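# Customer Questions – Ayaaba Garments

Ayaaba is a casual clothing label produced and distributed by Flotimholm. The answers on this page apply to purchases made through the Ayaaba online store and at the Harkport showroom. Purchases made from independent retailers are subject to the terms of the retailer concerned.

Last revised: 2021-10-16

## Ordering and sizing

**How do I choose the correct size?**

Each product page carries a size chart showing body measurements, not garment measurements. Customers who fall between two sizes are advised to select the larger size in the Zenia line, which is cut close through the shoulder. All other lines follow our standard fit.

**Are sizes the same across all seasons?**

Standard fit has not changed. The Zenia line was recut in February under Jana Diekmann, head of pattern development, and pieces made before that date measure slightly narrower across the chest. The season code is printed on the inner care label. Codes ending in Z2 indicate the current cut.

**Can I amend an order after it has been placed?**

Orders may be amended until a dispatch notice has been issued. After that point the order must be received and returned in the usual way.

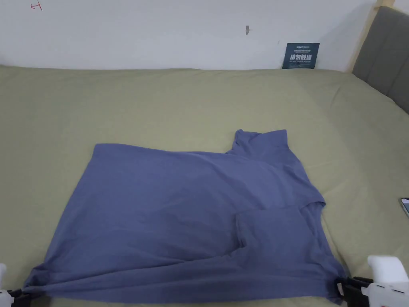 **Is there a minimum order for free delivery?**

Standard delivery is free of charge on orders of $100 or more, after discounts and before tax. Gift cards do not count toward this amount.

## Fabric and color

**What fabrics are used?**

Composition varies by style and is stated on the product page and on the sewn-in label. Jackets in the Zenia line are garment-dyed, meaning that the piece is sewn first and colored afterward. Small differences in shade between two pieces of the same style are a normal result of this method and are not treated as a fault.

**Will the color fade?**

Dark garment-dyed pieces will release some color during the first few washes. They should be washed separately, inside out, in cold water. Fabric softener should not be used on any coated item.

**Do you supply fabric swatches?**

Swatches are available for current outerwear only. Requests should be sent to Afroza Ranasinghe in Customer Care, quoting the style number. Up to four swatches may be requested at one time.

## Returns and exchanges

**What is the return period?**

Items may be returned within 14 days of delivery. They must be unworn and unwashed, with all tags attached. Refunds are made to the original method of payment.

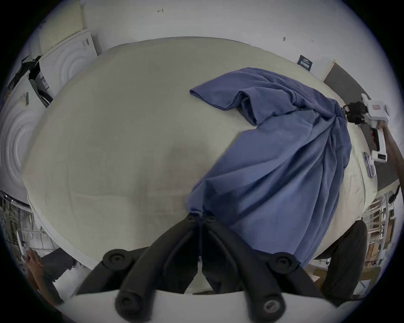

**How should an item be prepared for return?** Returned items are inspected by hand, and a garment that arrives damp, soiled or without its tags will be sent back to the customer. Please check the pockets and close all zippers before packing. The piece should then be laid out on a large, clean surface. A bed with a fitted sheet is suitable, provided the whole garment is opened out on it; one left in a curve, with a fold curling over beside the hem, should be straightened before it is folded for the parcel. The original bag should be used where possible, and the return form placed on top.

**Can I exchange an item at the showroom?**

Yes. The Harkport showroom accepts exchanges on online orders when proof of purchase is shown. The showroom does not hold every size, and staff may place an order for home delivery instead.

**What if my item is faulty?**

Please write to Customer Care with the order number and a short account of the fault. Claims are assessed by Aba Appiah and Fuseini Aryee of the quality office, and a written decision is issued within 15 working days. If the claim is accepted, the customer may choose a repair, a replacement or a refund.

## Repairs

**Do you repair older garments?**

The repair desk accepts Ayaaba outerwear of any age. Zippers, snaps, cuffs and seams can be replaced – coatings and prints cannot. The desk completed 376 repairs in its last reporting year, and customers should allow for a waiting period in the colder months.

**Is there a charge?**

Seam repairs are free for the original purchaser. All other work is quoted in advance, and no work begins until the quote has been approved in writing. Questions about an open quote should be addressed to Shazia Yousafzai at the repair desk.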